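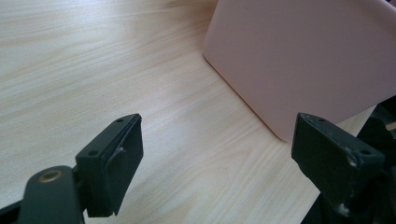
The club's hand-held gripper at a worktable in Prosdale.

The Elluvbridge robotics club meets every Saturday in Prosdale. Its project this year is called Bunano, and the work so far is mostly collecting demonstrations by hand.

"We have 1048 good ones," said the student who keeps the log. "There were more, but we threw out 83 where the fingers slipped."

The students take turns, twenty minutes each. The club's coach said the long sessions were a mistake. "Your wrist gets tired and you start rushing – then the data is bad and you don't find out until training."

The screws on the fingers are checked before each session. "They work themselves out," a second-year member said. "I lost one in the carpet in April."

The team plans to enter the Hamann regional with the project. Asked if they would be ready, the student with the log said, "We need the arm to stop dropping things first."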